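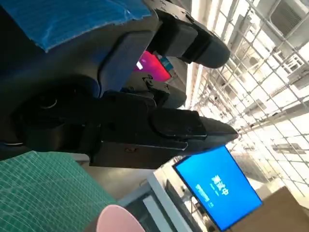

Comparing two finger pads on a wrist-camera gripper

Project report, second-year robotics option
Group: Saron Dinsa, Robel Tufa, Tolera Asfaw
Supervisor: Mebrat Araya
Handed in Sun 14 February

1. What we set out to do

Our arm came with hard flat pads on both fingers. Last year's group (Nilton Correa's, report on the shared drive) wrote that small shiny packs slid out of the grip when the arm turned quickly, and suggested trying something softer. We took that up as our question: does a soft pad hold thin, slippery things better than the hard pad, and does it make them harder to put down in the right place?

We also wanted to know if the wrist camera alone is enough to tell that a grasp has failed. The fixed camera over the bench was being used by another group for most of the term, so this mattered to us in practice.

2. Equipment

The arm, the two-finger gripper and the wrist camera belong to the department. We did not change the gripper apart from the pads. The soft pads were cut from silicone sheet and stuck on with double-sided tape. Control was through the Malinowski controller in the lab, using its ordinary position mode. We wrote our own logging script, called Jotstead, which saves the finger opening, the motor current and one camera still at the moment the fingers stop closing.

3. Method

We chose 4 kinds of object: a flat card, a small foil packet, a plastic tub lid and a short length of dowel. Each one was picked from a marked spot on the bench, lifted, turned through a quarter circle and put down on a second marked spot. We ran 500 picks with the hard pads and then the same number with the soft ones. The closing force was left at one setting for all of them.

A pick counted as failed if the object was dropped, or if it had shifted in the fingers so far that it could not be put down flat. Robel judged these by eye and Saron checked his notes against the stills afterwards. They disagreed on 9 picks, which we left out.

4. Results

The soft pads were better for the card and the foil packet. With the hard pads the packet often turned round its own corner during the wrist movement. With the soft pads it mostly stayed where it was.

For the dowel we could see no difference. The tub lid was worse with the soft pads. It stuck slightly when the fingers opened and was dragged sideways, so it was held well but placed badly.

The tape was the weak point. It crept under load, and one of the pads had to be stuck back on twice. We cleaned the finger with alcohol the second time and it held until the end of the runs.

5. Using the wrist camera to spot failures

Finger opening by itself was not much use for the card, which is so thin that a good grasp and an empty one give nearly the same reading. The stills were more help. The fingers block a good part of the view, though, and anything behind the upper finger is partly hidden. Strong light from the ceiling also washed out some of the stills when the wrist was tilted. Tolera fixed the exposure by hand for the soft-pad runs, so the two sets of stills are not strictly comparable.

6. What we would change

We should have mixed the pad types through the runs. Doing all the hard ones first means that any wear in the arm, and our own practice at setting objects down, favours the soft pads. The force setting should be tested too. A lower force might cure the dragging with the tub lid.

The pads need a proper fixing, probably a moulded sleeve. We have left the cutting template in the drawer under the controller, together with the spare silicone.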